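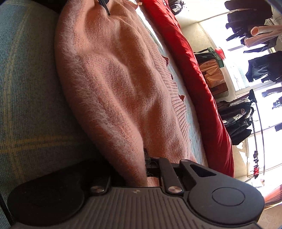
12. Working with clothes in somebody's home

Okay, this is the section I get the most mail on, so I've rewritten nearly all of it for the Skitach garment guide. You should already have your Flarance gripper set up and paired (section 9), and you should have done the towel practice at least once. Sweaters are harder than towels. They stretch, they shed, and the fuzzy ones hide their own edges from you!

Everything below applies to bedrooms and living rooms. If you're working at the Grarnham bench, the bench rules win wherever the two disagree, and the bench rules are taped inside the tool cabinet door.

Before you start

1. Ask the person who lives there which room, which surface and which clothes you may use. Get a yes for each one. A yes to "the bedroom" is not a yes to whatever is hanging in it, so leave the coat rack and the clothes on the chair alone unless they were mentioned.

2. Walk the room once without the gripper. Pick up mail, pill bottles, family photos and anything else with a name or face on it, and put it in another room with the owner's okay. Ordinary mess can stay. I used to tidy everything and I've stopped - the Skitach rule is that homes should look like homes, with blankets and bags and chargers wherever they normally live.

3. Check where the window is. You want daylight in the room, but try to stand so you aren't pointing straight at the glass for the whole take. A bright window off to one side is fine.

4. Find the cables on the floor and decide where your feet are going to go. Do it now, while you can still see your feet.

5. Wipe the lens, then open and close the jaws a few times over an empty patch of bed. Both fingers should move together. If one lags, stop and go back to section 9.

6. Make sure you have 13 GB free. The app will let you start with less and then quit on you halfway through.

Caution: Rings, bracelets and long loose sleeves come off or get rolled up before you pick up the tool. Keep your free hand away from the jaws and the linkage arms behind them, and no, being quick doesn't count as being careful.

Taking hold

7. Come in slowly from the near side of the garment with the jaws open. Slow means slower than feels natural. I count to four in my head from the edge of the bed to the fabric.

8. Close on a fold or a ridge. On flat knit the tips just skate along, and you end up pressing down into the mattress to get a bite, so push up a little ridge with the closed tips first if there isn't one. On long-haired knits like the pink sweater, look for the ribbed edge or a thick crease. If you grab only the fluff you've grabbed nothing, and you'll have pulled somebody's sweater for no reason.

9. Hold still for one full breath after the jaws close. The Jurić scoring sheet marks down any take where the lift begins while the fingers are still closing, and it's the most common mark people lose (me included, in May, twice in a row).

10. Lift. Go up first, then sideways. A single lifted peak with the rest of the sweater lying on the bed around it is a perfectly good grasp, and you don't have to haul the whole thing into the air. If the knit starts to open up or a strand catches, let go right there. The take still counts, you just tag it "released early."

11. Lower it, open the jaws all the way, and back off before you turn. Turning with the jaws half open is how yarn gets snagged.

Note: Never yank. I know it looks like it would save time. If a fiber is caught in the mechanism, switch the tool off, set it down on something flat and work the fiber out with your fingers or the plastic pick. No scissors near the owner's clothes, and none near the linkage either.

Between garments

12. Check the gap between the fingers for fluff. With mohair-type knits I do this after every take, and with plain knits every third or fourth.

13. Change how the garment is lying. Flip it, bunch it, drape it half over a fold in the blanket. Please don't fold it neatly every time! We have plenty of neat ones.

14. Let your wrist rest. The cap is 14 takes and then a proper break with the tool out of your hand. You may feel fine at that point, take the break anyway.

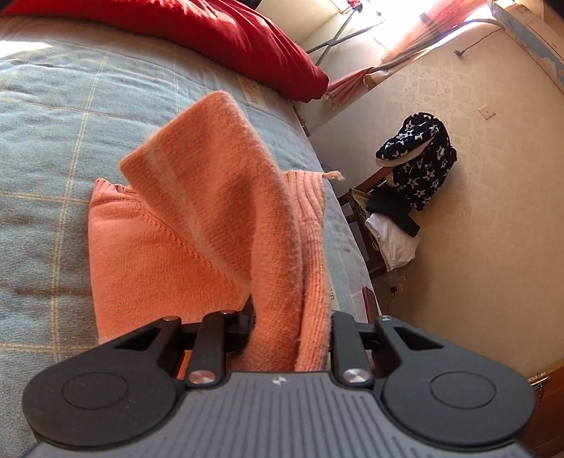 One reader wrote in to ask whether the 14-take cap really matters for light knits, seeing that nothing in the pile weighs much and the break always falls right when the rhythm is good. Fair question, and I asked it too when I started. The cap is there for your hand and it doesn't change with the fabric. The tool weighs the same whatever it's holding, and most of the sloppy lifts I've had to tag in my own work came late in a run. So keep the cap. If stopping mid-garment bothers you, stop a take or two sooner and begin the next run with a new one.

Finishing up

15. Put every garment back where you got it, roughly how you found it. Show the owner anything that has a pulled stitch, even a tiny one, and write it in the log while you're both standing there.

16. Play back the first and last take of each run on the spot, with the owner if they want to watch. If something private got in, delete the whole take. Blurring it later is not allowed under the Skitach rules.

17. Brush out the jaws, cap the lens and put the tool in its case before you start chatting or packing up the rest.

If the app shows error 512 while you're uploading, leave it alone until you're on a better connection. Your takes are safe on the device and it will pick up where it stopped. Section 13 covers uploads properly, including what to do when the log and the take count don't match.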